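Six months with the Wuletti bench cell, and what my wrists think of it

I run the teardown bench at Mestdale, where we take in retired office desktops, pull whatever is worth keeping and send the rest on as scrap metal. Until last November it was all done by hand, mostly mine and Toàn Hầu's. Then the boss came back from a trade show with a brochure for the Wuletti and, well, you can guess how that went.

I've put 3227 towers past it now, so I feel entitled to an opinion (I have several!). A few people on the refurbishers' list asked for a write-up, and I'm going to stick to what it's like to work next to, because the spec sheet you can read for yourselves.

First, what you get. It's a pair of arms, a slotted aluminum table, a gray fixture plate for parking drives on and a controller that lives under the bench and hums. Setup took two days with Hélène Dufour from Ganeo, our dealer, and she was fantastic. She brought her own stool. The training booklet is 16 pages and you'll want to read all of them, even the dull stretch in the middle about table leveling, which I skipped and then had to go back to with my tail between my legs.

Our routine goes like this. I open the tower, lay it on its side, take out anything that's screwed in and unplug the drive. The arm handles the hard drive and the plate, and I get on with opening the next one. Drives are the part of the job where mixing things up gets you in real trouble, since every one has to be logged before it goes off for wiping, so having them stand up in a holder with the label showing is a bigger deal than it sounds. I used to stack them in a bread crate. Don't judge me.
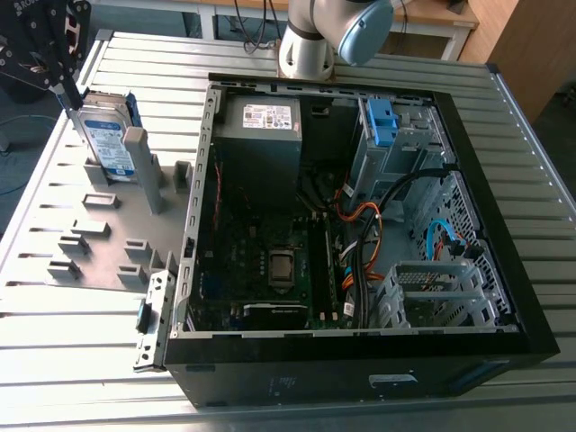
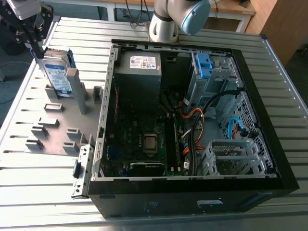
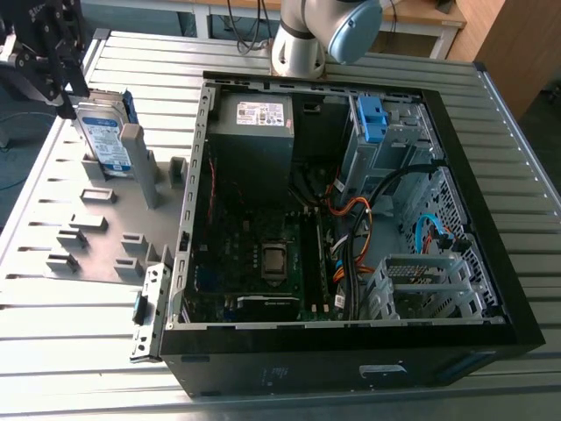
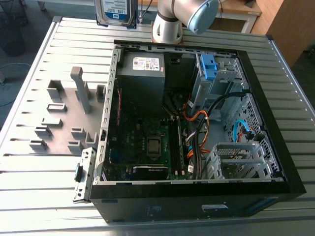
The bench with a tower open on its side, and the hard drive upright over by the fixture plate.

Okay, the good stuff. My hands feel better. I had a wrist brace in my drawer for years and I haven't worn it since February. The logging is a lot calmer too: I read the label off the drive, type it in, done, and I'm not turning the thing over with one hand while I hold a screwdriver in the other. And I love the slotted table more than I expected to. You can clamp anything to it, anywhere, and we've ended up using the spare slots for our own jigs.

Now the grumbles. It does not like surprises. If a tower comes in with its cables stuffed every which way, you have to clear them back before you let the arm anywhere near, and some of these machines are a bird's nest inside. The plate is also fussier than it should be. Get a drive seated a little crooked and the whole thing stops and waits for you, very politely, while you're at the other end of the room with your arms full. I'd pay extra for a louder chime! Hala Abdelaziz on the receiving side taped a bicycle bell to the controller to make the point, and it's still there.

Speed is the question everybody asks, so fine. On a single tower, Toàn can beat it. He did, twice, and we heard plenty about it. Over a full shift it evens out, and by 3 p.m. the arm is going at the same pace it was at breakfast and we are not. We cleared more than 600 towers in May, our best month so far, but we also had a very tidy batch from one insurance office, all the same model, so take that with some salt.

What I didn't see coming was how the job itself would shift around. No one got let go, I'll say that up front, and I asked before I agreed to any of it. But Toàn does less unscrewing and more fault-chasing now, and he likes it, and I spend part of my morning teaching positions to the arm, which I'm still slow at. The bench is quieter. We used to work across from each other and talk all day, and with the arms between us we mostly don't, so we've moved our coffee break earlier to make up for it. If you're bringing one in, think about where people will stand. We only thought about where the table would fit.

One practical thing: buy the second fixture plate. It was 950 dollars from Ganeo and I fought it, and I was wrong. With two you can load one while the other is in use, and you stop tapping your foot.

Would I get it again? Yes, for a shop that sees a lot of the same machines. If every box that comes through your door is different, I'd wait, or at least make them demo it on your own worst tower. Ours was a small-office thing with glue where the screws should have been, and Hélène still brings it up.

Four stars. I'm holding the fifth one back until they fix the chime.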